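Front Desk and Everything Else: Part-Time Assistant, Pilstead Community Workshop
Posted June 8, 2018

Pilstead Community Workshop is looking for a part-time assistant to answer the phone, sign people in, take class bookings and find the tape measure. We own several tape measures. You will come to understand the problem.

We are a shared woodshop on the ground floor of the old Bovitz building, open to anyone who pays the monthly fee and can be trusted near a bandsaw. There are 113 members at present. Most are friendly, a few are talkative, and one has been making the same chair since we opened. Please don't ask how the chair is going.

The job is 20 hours a week, split between afternoons and one full Saturday. On a normal day you would:

Open up, turn on the lights and the dust collection, and listen to the dust collection complain.
Check members in and make sure new ones have done the safety class. All of them will say they have.
Take bookings for evening classes and explain politely that "beginner" includes people who have been doing it wrong for years.
Keep the stock shelves in order and ring up sales of glue, sandpaper, screws and dowels.
Write down anything broken in the repair book, including things that were "like that already."

You do not need to be a woodworker. Anum Hashmi, who will be training you, came to us from a dental office and says the noise is much the same. You do need to be able to lift 40 pounds, add up a receipt when the register freezes, and tell a large man holding a chisel that we close at nine.
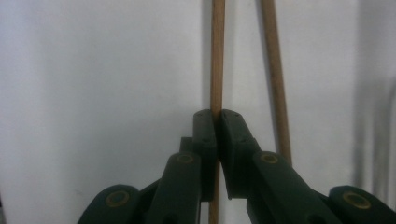
Wooden dowels at Pilstead.

Some experience with the public would help. Restaurants, libraries, bus stations and large families all count. If you can use a spreadsheet, say so, but be aware that ours was built by Shoaib Lashari over one long weekend and has 7 tabs, two of them called "Final."

The pay is $14.50 an hour, paid every other Friday. You also get free membership, free classes when there's a space, and a discount on lumber that will slowly fill your garage. Parking is behind the building. The coffee is free and priced correctly.

We'd like someone who can stay at least through November, when the holiday gift classes start and everyone in the county decides to make a cutting board.

To apply, send a short letter and a resume to Zubaida Kiani, Pilstead Community Workshop, 1306 Chege Street, or drop them off at the desk during open hours. Tell us what you've done, which days you can't work, and one thing you have fixed or tried to fix. Please leave out the word "passionate." We had a lot of it last time.

We'll call everyone we want to meet and write to everyone else. Interviews take half an hour, and closed-toe shoes are required.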